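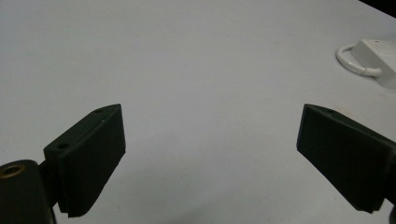
Getting started with your Gundell pair of hand-held grippers

Welcome, and thank you for choosing Gundell! Before your first recording, give yourself 15 unhurried minutes to get comfortable with how the grippers feel, because hands do need a little while to learn them (mine certainly did).

Start with both jaws fully open and bring them down slowly over whatever you'd like to pick up. Let the ridged pads do the gripping, and squeeze only until the object stops sliding. Power strips make lovely practice pieces, with a stiff body to lift and a floppy cord to tidy afterward.

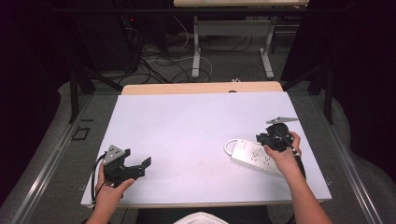 Two-handed practice with a white power strip, right gripper over the housing.

Once that feels easy, try passing something from one gripper to the other. If a jaw sticks, write to Nermin Oral at our help desk and she'll gladly walk you through it.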